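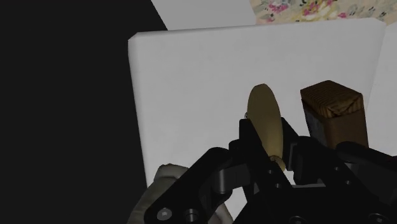
Gripper closed on a pale, oval-shaped object

Search this site Enter title or author Go

How to get a free book onto your e-reader

2 min read

Posted by Floor Geerts, 29/09/2021

I love this job. You start with a web page and a cable, and by the time the kettle's boiled you've got a whole novel to take to bed!

We'll use The Salt Road to Grullton by Otakar Šimek, which he has put up as a free download on the Illero library site. It's 974 pages in print (a proper doorstop) but the file is tiny.

Pick your format

Illero gives you two choices, EPUB and PDF. Go for EPUB if you read on anything with a small screen. The text flows to fit, you can make the letters bigger, and the chapter links work nicely. PDF keeps the printed page exactly as it was, so it's lovely on a big tablet and a bit of a squint on a phone.

Download it

1. Open the book's page and scroll past the blurb to Files.
2. Click EPUB and save it to your Downloads folder.
3. Check the name ends in .epub. If it ends in .zip, your browser has been too clever – change the ending back to .epub and it should open.

Move it across

Plug your reader into the computer and wait for it to show up as a drive. On my Lorance the folder is called Books; on the older Thiele it's Documents, and subfolders are ignored completely, so drop the file straight in. Eject the reader before you pull the cable out (please do, I once had to add a whole shelf again).

Give it a minute to update the library. Šimek's book may be listed under O for Otakar, so try there if S looks bare.

If the accents look wrong

Little boxes where the š or ř should be usually mean the font doesn't have those letters. Open the text menu, choose another font and go back to the page. On the Thiele I use the plain one at the bottom of the list and it copes beautifully.

Tidy up the cover

A missing cover won't stop you reading, but I do like a full shelf! Open the file in your book manager, choose Edit details, add the cover picture from the Illero page and save. Then copy the file over again and say yes when it asks to replace the old one.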